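The long boring part of teaching a robot to pick things up

Fultum, second floor, end of the hall. Fans running. The arm goes down, closes, comes up, and somewhere a line gets added to a file. Then again. Then again, 22 seconds later, because that is how long one try takes if nothing jams.

Karine Grewal has run the grasp collection at Fillska since January. She eats lunch standing up. Asked what the work is, she says "stocking the pantry," then goes off to free a cable.

The idea is old and simple. You want an arm that can reach into a bin of stuff it has never met and come out holding something. You could write rules for that, and plenty of people tried. Fillska, like most of the field now, would rather show a program a great many tries, good and bad, and let it work out the pattern. Which means somebody has to make the tries. Thousands of them. And the tries have to be different from each other, or you are just teaching the thing one trick very well.

So, toys. Trays. Plastic boxes with see-through lids, which the team hates and keeps buying. Clear packaging is murder on depth sensors — light goes through or bounces off somewhere silly, and the arm grabs at a surface that isn't where the data says it is. Shiny black is nearly as bad. Plush is the friendly one. Plush forgives you.
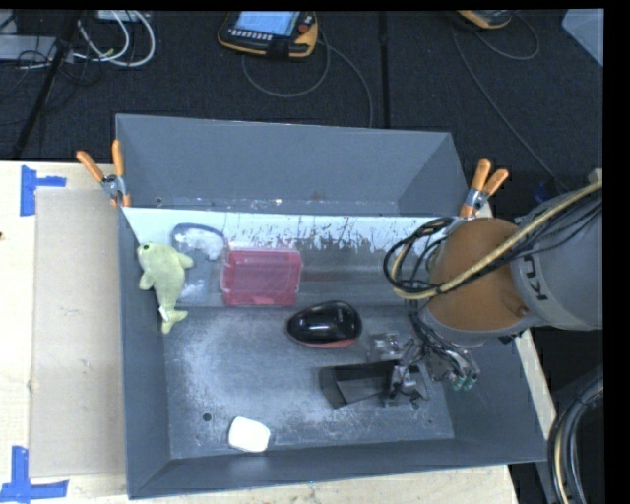 Bustamante thinks the whole approach is upside down. Too much metal, too few minds, was how the complaint went, over the phone from Givero: a decent simulator will make more grasps overnight than Fillska gets in a season, and nobody has to pick up what falls on the floor. Real tries should be for checking, Bustamante said, and the checking set can be small.

Grewal has heard it. Doesn't fully disagree, either. They use simulated grasps to get started, and the first model trained that way was fine on hard boxes and hopeless on anything that squished. It would pinch a soft toy by a fold of cloth, call it a win, and lose it halfway up. The simulator had no opinion about cloth.

Now the routine goes like this. Objects in, mixed by hand, no neat rows. The arm picks a spot and tries. The system logs the camera view, the pose of the gripper, how far the fingers closed, and whether there was anything between them at the end. Fifty tries, then the mix gets changed. Missed grasps are kept. People always want to throw those out, Grewal says, and then they wonder why there model is so sure of itself.

Labels are the sore point. Finger width tells you a lot but not everything — a thin tag can read as nothing, a jammed finger can read as a catch. Two people go back over the doubtful ones. They argue. A grasp that held for a moment and slipped, is that a yes? For one week in January it was, then it wasn't, and the whole week had to be relabeled.

Bins matter more than I would of guessed. Walls and slopes change what the arm can reach. An object leaning on a slope can't be grabbed the way the same object can lying flat, and a gripper that comes in fat from the side will hit metal before it hits anything useful. Corners are where good models go to look stupid. Grewal wants more corners.

The target for the current round is 60 object mixes, and then a test on things the model has never seen, kept in a locked drawer so nobody gets tempted. She wouldn't say what's in the drawer. She did say one of them is clear plastic, and that she already regrets it.

The arm went down again while we were talking. She didn't turn to look, just listened for the fingers to close.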